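Getting the stink and the squeak out of basketball gear

Season's starting, garage smells like a foot. Wrote these down in September when my two kids were both on teams and I was doing gear every night. Keegan MacLeod at the rec gym gave me a couple, the rest is trial and error.

Shoes first. Laces out, insoles out, every time. Not just when they reek. Stuff with newspaper, swap the paper before bed. Don't put them on the radiator or in the dryer, the glue at the toe lets go. I lost a pair of Giludus lowtops that way, 69 dollars, sole flapping like a mouth by the second half.

Insoles: warm water, drop of dish soap, old toothbrush. Rinse till it runs clear. Stand them on edge to dry, flat takes forever. Baking soda overnight if they still smell, then knock it out over the trash can and not over the rug.

Slippery soles are mostly dust. Wipe with a damp rag before the game, again at the half. Damp, not soaking. Soda on the soles is an old trick and it does grip but the gym people will hate you for the sticky spots. Keep one pair for indoors only and you'll skip most of this.

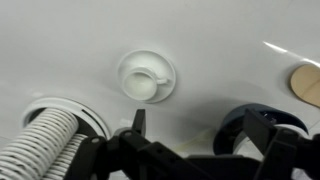 Jerseys. Turn inside out, cold water, zip or snap anything that zips or snaps. No fabric softener, it coats the mesh and holds the smell in. Half a cup of white vinegar in the rinse instead. Hang dry. The iron-on numbers crack if you run them hot, and if a corner is already lifting, press it back thru a dish towel with a warm iron, ten seconds, let it cool before you touch it.

Blood: cold water right away, hand soap, rub the cloth on itself. Never hot. Dried on already? Peroxide, but test the hem, esp. on red or navy.

Gym floor scuffs on white shoes — melamine sponge, light hand. It takes the shine off if you lean on it.

The ball. Indoor composite ball gets wiped with a barely wet cloth, dried with another one, done. No soaking, no spray cleaner. Leather, same but use even less water. Wet the needle before you put it in the valve, every single time, a dry one can wreck the valve. Drop test: hold it so the bottom is at about head height, let go, should come back up to your waist or a bit over. Dont leave it in the trunk in winter, it'll play dead till it warms up.

Knee pads and sleeves go in a mesh bag in the wash or the hook tape eats everything. Close the tabs first. Pick lint out of the tape with a fork or a stiff comb.

The bag itself. Empty it Friday night, all the way, shake it out upside down. There is always a banana. Wipe the inside with vinegar and water, leave it open on the porch. I keep a mesh Jirnwood pouch clipped on the outside for the wet stuff — best thing I did all year.

Water bottles: lid apart, pull the little rubber ring with a toothpick, that's where the black gunk lives. Bottle brush, hot soapy water, dry upside down with the lid OFF.

Mihret Ayele wrote in to say she freezes her son's shoes in a plastic bag. Tried it. Smelled fine cold, came back by the layup line. Stick with the newspaper.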